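Preparing Shallow Cardboard Boxes for Reuse
Workshop and Supply Room Guide
Stiketti Community Workshops
Revised 06/05/2019

Purpose

This guide explains how to inspect, clean, repair and store the shallow open boxes used as trays in the supply rooms. It applies to plain corrugated boxes without lids. Boxes with lids, plastic bins and the metal drawers at the Flerance site are covered separately.

The workshops keep a large stock of these boxes. At the March count the three supply rooms held 935, of which 605 were judged fit for a further season. Many of the others had been discarded for faults that a strip of tape would have corrected. Members are asked to follow the steps below before sending any box to recycling.

What you will need

Paper or plastic packing tape, 2 inches wide
Scissors or a utility knife
A dry cloth and a soft brush
A ruler or a straight piece of scrap wood
White glue and a small flat stick for applying it
Four spring clamps or clothespins
A soft pencil

Step 1. Clear a work surface

Work on a table large enough to turn the box without lifting it over other items. A fabric cover will keep the box from sliding while tape is being pressed down. Power tools may remain on the table only if they are switched off and their batteries or plugs have been removed.

Step 2. Empty and brush out the box

Turn the box upside down over a trash can and tap the floor with the flat of the hand. Brush along the inside corners, where sawdust and staples collect. Wipe the floor and walls with a dry cloth. Do not use a damp cloth. Corrugated board takes up water quickly, and a wall that has softened will not return to its original strength.

Step 3. Inspect the floor

Set the box down and press on the center of the floor, then near each wall. The floor should feel firm and even. A floor that gives under light pressure, or that shows a dark ring from a past spill, is a reason to retire the box. Mark it with a pencil cross on the floor and place it in the recycling stack.

Step 4. Inspect the top edges

Run a finger slowly along the top of each wall. Light fraying is normal and requires no repair if the paper is still attached. Where the outer paper has lifted, lay it flat again with a small amount of glue and clamp it for 14 minutes. Trim loose fibers with scissors. Do not pull them, as the tear will usually travel down the wall.

If the fraying covers more than half of one edge, bind the whole edge. Cut a length of tape slightly shorter than the wall, center it over the edge and fold it down on both sides. Press from the middle toward the corners.

Step 5. Inspect the corners

Corners wear first because the boxes are generally picked up by them. Look at each corner from the outside and then from above. A corner in good condition is folded sharply and closed. A worn corner may appear rolled, and the end of the folded wall may stand open.

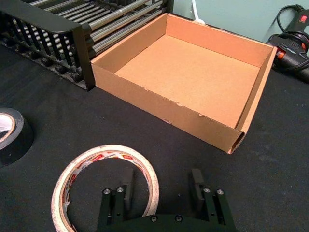
Open box with nicks along the top edge and an opening at the front corner.

An open corner of this type can be closed in the following manner.

Apply a thin line of glue inside the opening with the flat stick.
Press the two layers together, starting at the bottom.
Hold the ruler against the outside of the wall to keep it straight.
Clamp the corner and leave it until the glue has set.
Wrap one strip of tape around the outside of the corner, covering at least an inch of each wall.

Glue alone is not sufficient for boxes that will carry hardware. The tape should always be added - on the outside only, so that nothing catches when the contents are slid out.

Step 6. Check that the box sits square

Place the box against a straight scrap of wood and look for gaps. A slight lean in one wall may be corrected by hand. If two opposite walls lean the same way, the box has been crushed from the side at some point and should be used only for light goods such as sandpaper or cloths.

Step 7. Mark and store

Write the month of repair in pencil on the underside. Labels should be placed on the front wall below the top edge, where they will not be rubbed by the box above.

Repaired boxes of the same size may be stacked empty, with no more than 14 in a stack. Filled boxes are not to be stacked at all and should be placed singly on the shelves in the Phùng Room. When boxes share a shelf with wire racks, leave a hand's width between them. Rack ends and rods will wear through a cardboard wall over time.

Suitable contents

Repaired boxes are suitable for tape rolls, hand brushes, sanding supplies, gloves, cord and small packets of fasteners. They are not suitable for liquids, paint cans, wet rags or loose blades. Heavy tools may be set in a box for carrying across the room if the box is supported from beneath with both hands.

Supplies and questions

Tape and glue are kept in the Stoliso cabinet beside the sign-out sheet. Please enter the quantity taken. Questions about this guide, and requests for replacement boxes in quantities greater than four, should be addressed in writing to Archana Sengar, Supply Room Coordinator.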